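Sosex Opens Orders for Yaman Household Handling Kit

FLERSTEAD, April – Sosex today opened orders for Yaman, a two-finger gripper and wrist camera kit designed to let existing robot arms work with towels, cloths and other soft household goods.

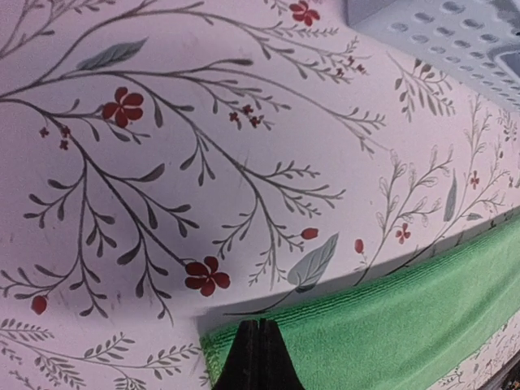
Built for Soft Goods

Cloth remains one of the harder materials for automated equipment to handle. It changes shape when touched, and its edges can be difficult to tell apart from the surface under it. Yaman places a small camera at the wrist so that the fingertips and the material stay in the same view at the moment of contact. The fingers taper to a rounded tip, which allows them to reach into the pile of a microfiber towel when closed.

The kit was developed at the company's Flerstead workshop and tested over one winter at its Sudevstead site. Testing covered 1,732 handling attempts on household textiles, many of them carried out against floral and other printed backgrounds, where pattern can make a towel edge harder for software to locate. Results by fabric type are set out in the technical summary supplied with each quotation.

What Is Included

Each Yaman kit contains the gripper, the wrist camera, a mounting plate, cabling and 2 spare sets of finger covers. Control software is licensed per arm and includes updates for the first year. Customers may also purchase a starter library of 400 recorded handling sequences, which can be adjusted for local layouts and materials.

Availability

The first production run is limited to 125 kits. Orders will be filled in the sequence received, with shipments leaving Flerstead in June. Existing Sosex customers may request an on-site fitting, subject to the location of the facility. Demonstrations are available by appointment at Sudevstead, and visitors are welcome to bring their own towels and linens for trial.

About Sosex

Sosex designs and manufactures handling equipment for laundries, hotels and care facilities.

Contact: Sosex Press Office, Flerstead | © Sosex. All rights reserved. | Back to top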